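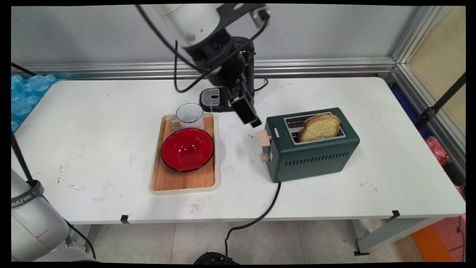 Should you spend a Sunday afternoon driving out to a robot open day? If you have patience, a hat for the parking lot and no great need to be impressed every minute, it's a good few hours, and the coffee is free.

I went to the one at Goteck, out past the freight yards, where the road signs give up before you do. I had signed up for the 2 o'clock slot, the one marked "home tasks," mostly to avoid the one marked "palletizing." I have seen things stacked on pallets. I have not often seen anyone else make my breakfast.

You check in at a folding desk, you get a sticker, and you wait in a hallway with a poster about safety. The poster had a cartoon hand on it. The hand looked worried. Then our group of 14 got walked through two sets of doors and told to keep our elbows to ourselves.

The breakfast table was the third stop. It had a toaster on it, an espresso machine, and a tray with an enamel mug and an enamel bowl, and a pair of white arms to do something about it all. I liked it right away, in the way I like hotel breakfast bars. It looked as if somebody else was going to be responsible.

The woman running the station explained the plan for the afternoon. The arms would work on toast first, because toast is easy. She let that sit for a second and then told us why toast is not easy. Bread is soft and no two slices are quite the same. The slot is narrow. The lever wants a push that goes straight down and keeps going until it catches, and if you come at it slightly sideways you end up shoving the whole toaster along the table. I have done this myself, before seven in the morning, so I felt some kinship.

What I had not understood, and I suppose this was the useful part of the trip, is how much of the job is waiting. The arm moves. The arm stops. You lean in. The arm thinks about its life. Then it moves maybe the width of a finger and everybody in the group breathes out. A kid in front of me asked if it was broken, and was told no, it was being careful. He asked how you could tell the difference. I thought that was the best question of the day and it did not get much of an answer.

We were told a session runs 20 tries, and then they put everything back and start over with the things in slightly different spots. On the day I was there, they had switched to a newer control program from an outfit called Cindum, and there was a lot of quiet talk about whether it was better than the old one or just more confident. I've worked in offices. I know that conversation.

There is a screen on the side wall that shows you what the arm sees from its own wrist, and I spent more time looking at that than at the table. From up there a toaster is a serious thing. You get the two slots and the lever coming up at you like a diving board, and the gripper's own fingers always in the way at the bottom, the way your nose would be if you ever paid attention to it.
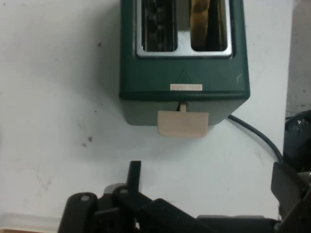

Levers are the whole problem, according to one man in our group, and if they'd just buy a toaster with a button they could all go home early. He said it loudly enough that the station lead had to respond. She said, very politely, that people's kitchens are full of levers, knobs and doors that stick, and that a robot that only works in a kitchen built for robots is a vending machine. He said he liked vending machines. It went on like that for a bit.

I'm with her, mostly. But I did go home and look at my own toaster with some suspicion. The dial goes up to 11 (I have no idea what happens at 11, and the smoke alarm and I have agreed not to find out). The lever needs a little jiggle at the bottom. I do the jiggle without thinking. I couldn't tell you how I learned it, and I would hate to have to explain it to an arm.

Somebody asked about the espresso machine. We were told that was for later in the year, November if things went well. Liquids, it seems, are where everyone gets nervous. A dropped slice of bread is a dropped slice of bread, but a full cup has opinions. The free coffee I mentioned came out of a big urn in the hallway and was poured by visitors, for visitors, with the usual results.

After breakfast we got ten minutes at a shirt-folding station run by a visiting team from Stodesex. I will be kind. The shirt ended up smaller than it started, which is one definition of folded. The team seemed pleased, and they told us that in the spring it used to end up on the floor, so fair enough.

A few practical notes, in case you're thinking about the next one:

Park in the back lot. The front lot fills up with people from the palletizing tour, who arrive early and in matching jackets.

The room with the breakfast table is cold. I don't know if that's for the machines or for the budget.

You can ask anything, and the people at the stations will answer straight, including "we don't know yet," which I heard up to 10 times and came to enjoy. I have been to trade shows where you couldn't get those words out of someone with a crowbar.

Kids are welcome and they ask better questions than we do. They also get bored faster. There's a corner with blocks and a toy gripper you squeeze by hand, and that thing had a longer line than any of the real ones.

On the way out there was a table of flyers, and I picked up one for the Rugemalira weekend course, where you can learn to drive an arm yourself, using a pair of handles, and find out how bad you are at putting bread in a slot from three feet away. My guess is very. I've got the flyer on the fridge, under the magnet that holds the other flyers for courses I haven't taken.

I had toast for dinner when I got back. It took four minutes, with jiggle, and I burned one side.

Posted Jul 22, 2018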